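How to Sync an External Subtitle File to a Feature Film

Most subtitle files found outside the disc or stream were timed against a different copy of the film. The dialogue is right but the lines appear early or late. This page covers the two common faults, constant offset and drift, using the Cliltell editor. The steps are nearly the same in any editor that can shift and stretch a subtitle track.

What you need

A video file of the film, a subtitle file in SRT format, and a copy of Cliltell. Make a backup of the subtitle file first and add "orig" to its name. Cliltell overwrites on save and keeps no history.

The test film used below is Rennie, a wartime romance with long silent stretches and very little dialogue in the first reel. Its subtitle file has 2933 lines. A film like this is harder to sync by ear than a talky comedy, so pick the reference lines with care.

Step 1: Find two reference lines

Open the video and the subtitle file together. Play from the start and stop at the first spoken line with a hard consonant at the front. Write down the time in the video and the time in the subtitle file. Skip songs, crowd noise and off-screen announcements, which are often timed loosely.

Repeat with a line close to the end, before the credits. In Rennie, the farewell on the station platform works well.

Step 2: Compare the differences

Subtract the subtitle time from the video time for each line. If both results match to within 200 milliseconds, the file has a constant offset. Go to Step 3. If the second result is clearly larger or smaller than the first, the file drifts. Go to Step 4.

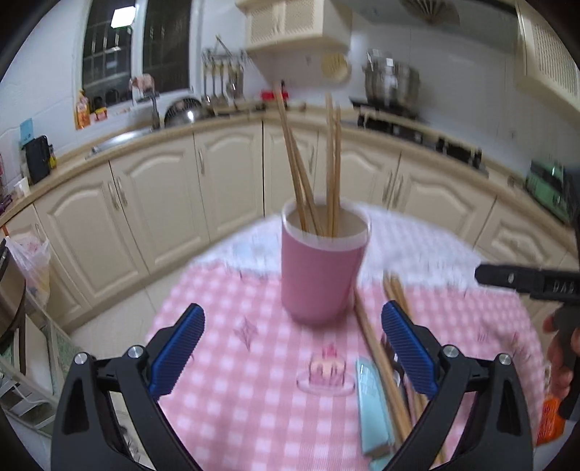

Ova wrote in to say that the station farewell gave her a false reading, as her copy of Rennie was the longer cut and the platform dialogue starts later in it. She got the same offset all the way up to the ballroom dance and a jump of 19 seconds after it. A sudden jump of this kind means added or removed footage, and stretching the track will make it worse. Split the subtitle file at the jump and treat each part as a separate constant offset.

Step 3: Correct a constant offset

Select all lines. Open Timing, then Shift. Enter the difference from Step 2. Use a positive value if the subtitles appear early and a negative value if they appear late. Apply, then check one line in the middle of the film.

Step 4: Correct drift

Drift usually comes from a frame rate mismatch. A European transfer often runs at 25 frames per second, while the theatrical version runs at 24. Open Timing, then Stretch. Set the first reference line as point A and the last as point B, and enter the correct video time for each. Cliltell recalculates every line between and beyond the two points.

Do not shift the track before stretching it. The two-point method already includes the offset — a separate shift only means that the reference times have to be read again.

Step 5: Check and save

Play at least three short passages: one early, one in the middle, one late. Look for lines that cover a cut to a new speaker. Save as UTF-8, or accented names in the cast may display as blocks.

Place the subtitle file in the same folder as the video and give it the same base name. The Kulik player loads it without further settings. On older versions of Kulik, turn on "External tracks" in the Playback menu and restart the film.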